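作業ノート 8/8/23
和紙の湿し作業と裏打ち糊の試し

Ditholmの古地図、2枚目の続き。前回は折れ目の山が残ったまま乾いてしまったので、今日は湿しからやり直す。本紙にはまだ触らず、同じくらいの厚さの楮紙を切って試験片にした。寸法は長辺40 cmでそろえた。短辺は成り行き。

紙は棚の下段にあったPrerkericoの残り。表と裏の区別がつきにくいので、裏の隅に鉛筆で小さく印を入れておいた。印は濡れても流れない。ボールペンは使わないこと(前に一度やってしまい、にじみが本紙側に移りかけた)。

水は水道水を一晩汲み置いたもの。精製水は本紙用に取っておく。バットは青いほうを使用。白いバットは糊の担当になったので、水と糊で混ぜないようにする。水は浅く張るだけで足りる。深いと紙が浮いて、引き上げるときに端からよじれる。

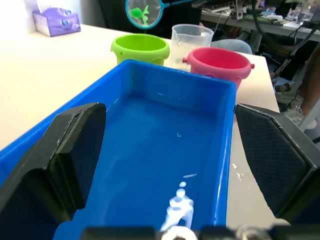
青バット、水は浅め。

試験片Aは水に直接浸した。沈むまで待ち、下に敷いた不織布ごと引き上げる。伸びは繊維の横方向に強く出た。折れ目は消えたが、乾燥板に移すときに角が一つ切れた。不織布の持ち方が悪く、片側に重さが寄ったのが原因と思う。次は棒に掛けて上げる。

試験片Bは霧吹きのみ。表から吹いて裏返し、もう一度吹いて、ポリエステルシートに挟んで50分置いた。伸びはAより少ない。折れ目は指で触るとまだ少し分かる。ただ作業としてはこちらのほうがずっと楽で、本紙の顔料のことを考えるとBの方向で詰めたい。朱の部分は事前の綿棒試験でわずかに色が移っているので、浸漬はできれば避ける。

試験片Cは湿らせた吸取紙で上下から挟む方法。90分置いて、折れ目はほぼ見えなくなった。伸びはAとBの間。吸取紙は、水にくぐらせてから乾いたもう一枚で押さえ、垂れない程度にして使う。押さえが甘いと水の染みが輪になって出る。Cの左下に一か所出ている。

糊について。Stojanovićの小麦澱粉を前日に炊いたもの。裏ごしは2回。1回目のあとにまだ粒が残っていて、刷毛に引っかかった。濃さは牛乳より少しとろみがあるくらいまで薄めた。前回のノートに「薄め」としか書いておらず、再現に困ったので、次回からは糊と水の重さを両方書く。今日も水のほうを量り忘れた。

刷毛は糊用と撫で用を別々に出した。撫で刷毛は毛が片側に寄っていたので、水で湿らせて形を直し、吊るしてある。洗ったあとに寝かせて置かないように。

Bを裏打ちした結果、中央はきれいに着いたが、右の縁に空気が入った。撫でる順を、中央から上下、そのあと左右に変えてみる。右利きだとどうしても右の縁が最後になり、力が抜ける。Cはまだ裏打ちしていない。

途中で吸取紙が足りなくなった。厚手のものはPliltmontに追加で頼む。薄手は引き出しに残っているが、挟む方法には水の持ちが悪く、向かない。

糊のあと、刷毛と不織布をすすぐ水は別に用意する。青バットの水にそのまま入れると糊気が回って、次の試験片の表面に膜が残る。縁についた糊も忘れずに拭く。

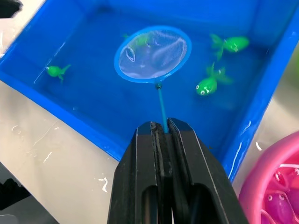
次回までにやること
・Cの裏打ち。糊の濃さはBと同じにする
・AとBの乾燥後の寸法を測り、縦横の伸びを表に入れる
・朱の部分の綿棒試験をもう一度、精製水で
・仮張り板の下の角、紙が浮いているところを貼り直す
・糊と水の重さを書く欄をノートの表に足す

乾燥板は窓から離して立てかけた。前に窓際で乾かしたとき、片側だけ早く締まって反った。明朝まで動かさない。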